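콤비네이션 플라이어

콤비네이션 플라이어(영어: combination pliers)는 물건을 집고, 구부리고, 비틀고, 철선을 자르는 기능을 한 몸에 모은 손공구이다. 한국에서는 흔히 펜치라고 부르며, 현장에서는 뺀찌라는 말도 널리 쓰인다. 두 개의 강철 지렛대를 하나의 축으로 엇걸어 만든 구조로, 축 앞쪽의 짧은 부분이 턱과 날이 되고 뒤쪽의 긴 부분이 손잡이가 된다. 전기 공사, 목공, 철사 공예, 가정의 간단한 수리 등에 쓰인다.

목차
명칭
역사
구조
재료와 가공
종류
사용법
안전
작업대와 놓는 자리
손질과 보관
비슷한 공구와의 차이
같이 보기

명칭

펜치라는 이름은 영어의 핀처(pincers) 또는 핀치(pinch)가 일본어를 거쳐 들어오면서 굳어진 말로 설명된다. 국어사전에는 펜치가 표제어로 실려 있고, 뺀찌는 비표준어로 다룬다. 플라이어는 영어 pliers를 옮긴 말이며, 원어는 늘 복수형으로 쓰지만 한국어에서는 단수와 복수를 구별하지 않는다.

한국어에서 펜치와 플라이어의 쓰임은 깔끔하게 나뉘지 않는다. 공구상에서는 절단날이 있고 턱이 네모진 것을 펜치, 축의 위치를 옮겨 턱의 벌어지는 폭을 바꿀 수 있는 것을 플라이어라고 부르는 경우가 많다. 반면 제조사의 카탈로그에서는 앞의 것을 콤비네이션 플라이어, 뒤의 것을 슬립 조인트 플라이어로 적는다. 일부 상인은 슬립 조인트 플라이어도 콤비네이션 플라이어라고 부르기 때문에 주문할 때 혼동이 생기기도 한다. 이 문서에서는 축이 고정되어 있고 절단날을 갖춘 것을 콤비네이션 플라이어로 다룬다.

각 부분의 이름도 업종에 따라 다르다. 턱은 조(jaw), 물림부, 주둥이라고 하고, 축은 피벗, 리벳, 조인트라고 한다. 손잡이의 겉을 싼 부분은 그립 또는 피복이라고 부른다.

역사

두 개의 막대를 엇걸어 뜨거운 것을 집는 도구는 금속을 다루기 시작한 시기부터 쓰였다. 대장간의 집게가 그 대표적인 형태로, 턱은 짧고 손잡이는 길어 불에서 손을 멀리 둘 수 있었다. 처음에는 두 개의 나무 막대나 한 줄의 휘어진 금속으로 물건을 집다가, 축을 두어 힘을 키우는 방식이 자리를 잡은 것으로 여겨진다.

절단날을 함께 갖춘 형태는 철사의 쓰임이 늘어나면서 필요해졌다. 울타리, 포장, 통신선과 전력선 공사에서는 선을 잡아당기고 꼬고 자르는 일이 잇달아 일어나므로, 그때마다 공구를 바꾸는 것이 번거로웠다. 이에 따라 끝에는 평평한 물림면을, 가운데에는 둥근 것을 무는 톱니를, 축 가까이에는 날을 둔 배치가 널리 퍼졌다.

손잡이는 오랫동안 맨 강철이거나 얇게 칠한 상태였다. 이후 비닐이나 고무를 씌운 것이 늘었고, 오늘날에는 단단한 재료와 무른 재료를 겹쳐 성형한 손잡이가 흔하다.

구조

콤비네이션 플라이어는 크게 머리, 축, 손잡이로 나뉜다.

머리의 맨 앞은 평평한 물림면이다. 안쪽에 가는 가로 홈이 파여 있어 납작한 판이나 철사를 잡을 때 미끄러짐을 줄인다. 두 턱의 끝은 손잡이를 완전히 오므렸을 때 서로 맞닿는다. 끝이 어긋나 있으면 얇은 철사를 물지 못하므로 제품을 고를 때 밝은 쪽에 비추어 살펴본다.

물림면의 뒤에는 안쪽으로 오목하게 파인 부분이 있다. 여기에는 굵은 톱니가 있어 둥근 막대나 작은 관을 문다. 너트를 돌리는 데 쓰는 사람도 많지만 면이 정확히 맞지 않아 모서리가 뭉개지기 쉽다.

축 가까이에는 절단날이 있다. 지렛대의 원리에 따라 축에 가까울수록 큰 힘이 걸리므로, 가장 힘이 많이 드는 절단을 이 자리에 둔다. 날은 두 개가 서로 마주 보고 닫히며, 가위처럼 엇갈려 지나가지 않는다. 날 바깥쪽에 별도의 전단부를 두어 굵은 선을 자르게 한 제품도 있다.

축은 두 지렛대를 잇는 부분이다. 겉에서 보면 둥근 판처럼 보이는 것이 많고, 이 자리에 상표나 규격을 찍어 넣기도 한다. 축이 너무 빡빡하면 한 손으로 벌리기 어렵고, 너무 헐거우면 턱이 옆으로 흔들려 날이 맞지 않는다. 양쪽 겹침면이 고르게 닿아 부드럽게 움직이면서 좌우의 유격이 없는 상태가 알맞다.

손잡이는 축에서 뒤로 갈수록 벌어지는 모양이다. 목 가까이에 불룩한 턱을 두어 손이 금속 쪽으로 밀려 나가지 않게 한 것이 많다. 손잡이 안쪽에 용수철을 넣어 저절로 벌어지게 한 제품도 있으나, 전기 공사용에서는 용수철이 없는 것을 선호하는 작업자가 적지 않다.

재료와 가공

몸체는 탄소강 또는 크롬과 바나듐 등을 넣은 합금강으로 만든다. 가열한 소재를 금형에 넣고 두드려 대강의 모양을 잡은 뒤, 가장자리에 밀려 나온 여분을 잘라내고 축 구멍을 뚫는다. 그다음 물림면과 날을 깎고 두 짝을 조립한다. 공정의 순서는 공장에 따라 차이가 있다.

날은 몸체보다 단단해야 한다. 이를 위해 전체를 담금질하고 뜨임한 다음 날 부분만 고주파로 다시 경화하는 방법이 널리 쓰인다. 몸체까지 지나치게 단단하게 하면 비틀 때 부러질 위험이 커지므로 부위에 따라 경도를 달리한다.

표면은 연마하여 금속색을 그대로 두거나, 도금하거나, 검은 산화 피막을 입힌다. 연마한 것은 흠과 금을 찾기 쉽지만 습기에 약하다. 도금은 녹을 막는 데 유리하며, 다만 날과 톱니처럼 닳는 부분에서는 먼저 벗겨진다.

손잡이의 피복에는 폴리염화비닐, 폴리프로필렌, 열가소성 고무 등이 쓰인다. 액상 수지에 손잡이를 담갔다 빼는 방식은 값이 싸고 얇게 입힐 수 있다. 두 가지 재료를 겹쳐 성형한 손잡이는 손바닥이 닿는 곳을 무르게 하고 뼈대는 단단하게 할 수 있으며, 색을 나누어 넣기도 쉽다. 눈에 잘 띄는 색을 넣으면 어두운 바닥이나 공구함 안에서 찾기가 편하다.

종류

일반형은 가정과 작업장에서 두루 쓰는 형태이다. 길이는 손잡이 끝에서 턱 끝까지를 재어 밀리미터나 인치로 표시한다. 7인치 제품은 한 손에 쥐기에 무난하여 가정용 공구 세트에 자주 들어간다. 길이가 길수록 절단에 드는 힘은 줄지만 좁은 곳에서 다루기 어렵다.

전공용은 전선을 다루는 사람을 위한 것으로, 턱이 넓고 각이 져 있으며 여러 가닥을 한꺼번에 꼬기에 좋다. 축의 위치를 날 쪽으로 옮겨 절단력을 키운 것은 고배력형이라고 부른다. 압착부나 나사 절단 구멍을 더한 것도 있다.

절연형은 활선 근처의 작업을 위하여 시험을 거친 절연 손잡이를 단 것이다. 허용 전압과 해당 규격의 표시가 공구에 있어야 하며, 표시가 없는 피복은 손에 쥐기 편하도록 씌운 것으로 보아야 한다. 색만으로 절연 여부를 판단할 수 없다.

소형은 공예와 전자 조립에 쓴다. 날이 작으므로 피아노선처럼 단단한 선을 자르면 이가 빠진다.

사용법

쥐는 법

손잡이의 끝 쪽을 쥐고 엄지를 한쪽에, 나머지 손가락을 다른 쪽에 둔다. 벌릴 때는 새끼손가락이나 약손가락을 두 손잡이 사이에 넣어 바깥으로 민다. 축 가까이를 쥐면 움직임은 세밀해지지만 힘이 덜 걸리고, 살이 끼일 수 있다.

철사 자르기

자를 선을 날의 가장 안쪽, 곧 축에 가까운 쪽에 놓는다. 선과 날은 직각이 되게 한다. 한 번에 잘리지 않으면 선을 조금 돌려 다시 문다. 공구를 좌우로 흔들어 끊으면 축에 유격이 생긴다. 날이 견디는 굵기는 선의 경도에 따라 다르고, 제조사는 무른 선과 단단한 선의 한도를 따로 표시한다.

구부리기

구부릴 자리를 턱 끝으로 물고 다른 손으로 선을 눕힌다. 물림면의 모서리에서 꺾이므로 각을 세우기 쉽다. 둥근 고리를 만들 때는 원뿔형 턱을 가진 둥근코 플라이어가 더 알맞다.

꼬기

두 가닥을 나란히 맞추고 끝을 턱으로 문 다음 손목을 돌린다. 처음에는 느슨하게 꼬고 뒤로 갈수록 조인다. 매듭이 단단해진 뒤에도 계속 돌리면 밑동에서 끊어진다. Brisa Hinojosa의 철사 작업 교본 《Wadon》은 초보자의 연습 과제로 같은 길이의 매듭 15개를 잇달아 만드는 것을 들고, 각 매듭의 꼬임 간격을 비교하게 한다.

못과 핀 뽑기

작은 못은 머리 아래를 물고 턱의 옆면을 받침으로 삼아 기울여 뽑는다. 목재에 자국이 남지 않게 얇은 판을 밑에 댄다. 큰 못에는 장도리나 못뽑이를 쓴다.

안전

자른 선의 짧은 쪽은 튀어 나간다. 보안경을 쓰고, 자르는 끝을 바닥 쪽으로 향하게 하며, 가능하면 짧은 쪽을 다른 손으로 잡는다. 팽팽하게 당겨진 선은 장력을 먼저 풀고 자른다.

전기가 흐르는 선은 차단기를 내리고 검전기로 확인한 뒤 다룬다. 일반형의 고무 손잡이는 절연 공구를 대신하지 못한다. 절연형이라도 피복에 칼자국이나 갈라짐이 있으면 활선 작업에 쓰지 않는다.

플라이어의 머리를 망치로 두드리거나, 플라이어 자체를 망치로 쓰는 것은 피한다. 손잡이에 파이프를 끼워 길이를 늘이는 것도 마찬가지이다. 열을 가한 물체를 오래 물고 있으면 날의 경화 상태가 풀릴 수 있다.

작업대와 놓는 자리

플라이어는 작업 중에 쥐었다 놓기를 되풀이하는 공구이므로 놓는 자리가 작업의 속도에 영향을 준다. 오른손잡이는 오른쪽, 왼손잡이는 왼쪽에 두고 손잡이를 몸 쪽으로 향하게 하면 다시 집을 때 돌려 잡을 필요가 없다. 턱은 오므려 둔다.

작업대의 상판으로는 나무가 널리 쓰인다. 금속이나 돌보다 무르기 때문에 공구를 내려놓을 때 날이 상할 우려가 적고 소리도 작다. 원목은 흠이 생겨도 대패나 사포로 다듬을 수 있으며, 무늬목을 붙인 상판은 겉층이 얇아 깊게 갈아낼 수 없다. 어느 쪽이든 철사 토막이 남아 있으면 표면을 긁으므로 일을 마치면 솔로 쓸어낸다.

나뭇결이 뚜렷한 상판에서는 작은 부품이 결에 묻혀 잘 보이지 않는 일이 있다. 빛이 비스듬히 들면 표면의 반사가 더해진다. 조명을 옮기거나 단색의 깔개를 까는 방법이 쓰이고, 공구의 경우에는 손잡이의 색이 구별에 도움이 된다.

공방 Druditz의 작업 지침은 상판 위에 동시에 내놓는 플라이어를 2자루로 제한한다. 자르는 것과 집는 것을 하나씩 두고 나머지는 걸이에 두는 방식이다. 같은 지침에서 상판의 기름칠은 해마다 5월에 한다. 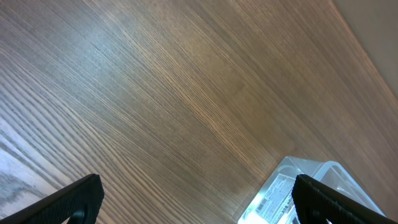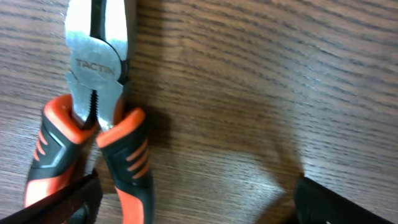
나뭇결이 드러난 나무 상판. 둘째 사진의 공구는 축 부분에 TACTIX라고 찍힌 콤비네이션 플라이어로, 손잡이는 주황색과 검은색이다.

손질과 보관

사용한 뒤에는 마른 천으로 먼지와 땀을 닦는다. 톱니에 낀 금속 부스러기는 칫솔이나 가는 솔로 털어낸다. 축에는 묽은 기계유를 한 방울 떨어뜨리고 여러 번 여닫은 다음, 배어 나온 기름을 닦아낸다. 손잡이에 기름이 묻으면 미끄러지고, 고무의 종류에 따라서는 피복이 부풀 수도 있다.

녹이 얇게 슬었을 때는 기름을 묻힌 고운 연마 패드로 문지른다. 축이 굳었으면 침투성 윤활제를 뿌리고 시간을 둔 뒤 조금씩 움직인다. 억지로 벌리면 손잡이가 휜다. 축이 헐거워진 것을 두드려 조이는 방법이 알려져 있으나, 날의 맞물림이 틀어질 수 있어 정밀한 작업용에는 권하지 않는다.

날은 밝은 곳을 향해 오므린 상태에서 틈을 본다. 빛이 한 곳에서만 새면 그 자리의 이가 빠진 것이다. 작은 흠은 숫돌로 고를 수 있지만, 한쪽만 많이 갈면 두 날이 더는 맞닿지 않는다.

보관 방법으로는 벽걸이판, 서랍, 공구 가방이 있다. 벽걸이판에서는 한쪽 손잡이를 봉에 걸거나 머리를 두 개의 봉 사이에 얹는다. 서랍에서는 칸막이를 두어 날끼리 부딪치지 않게 한다. 습한 곳에서는 건조제를 함께 넣고 주기적으로 바꾼다. 공구 대여소 Carrillo는 보유한 손공구 844점에 번호표를 달고, 플라이어류는 길이순으로 걸어 둔다. 번호표는 손바닥에 닿지 않도록 손잡이 끝에 붙인다.

비슷한 공구와의 차이

롱노즈 플라이어는 턱이 가늘고 길다. 깊은 곳의 부품을 집거나 작은 고리를 만드는 데 유리하지만, 턱 끝에 옆으로 힘을 주면 휘거나 어긋나기 쉽다.

니퍼는 절단 전용이다. 날이 머리의 끝에 있어 표면에 바짝 붙여 자를 수 있다. 콤비네이션 플라이어의 날은 안쪽에 있으므로 자른 뒤 짧은 토막이 남는 일이 많다.

슬립 조인트 플라이어는 축의 위치를 옮겨 턱의 폭을 바꾼다. 크기가 여러 가지인 물체를 물 수 있으나 축에 구멍이 길게 나 있어 흔들림이 있는 편이다.

워터 펌프 플라이어는 턱이 손잡이와 각을 이루고 여러 단계로 폭이 조절된다. 관과 큰 너트에 쓴다. 한국에서는 첼라라고도 한다.

바이스 플라이어는 물린 상태로 고정되는 장치를 갖추었다. 손을 떼어도 풀리지 않으므로 용접이나 접착 때 임시 죔쇠로 쓰인다.

집게형 못뽑이는 둥글게 굽은 턱이 끝에서 마주 닿는다. 못머리를 물고 굴려 뽑는 데 알맞으며, 콘크리트 공사의 결속선을 꼬고 자르는 데에도 쓴다.

같이 보기

니퍼
롱노즈 플라이어
바이스 플라이어
손공구
작업대
지렛대
Skasus (철사 공예)

이 문서는 2025년 9월 26일에 마지막으로 편집되었다.

분류: 손공구 | 절단 공구 | 전기 공사 용구 | 목공 용구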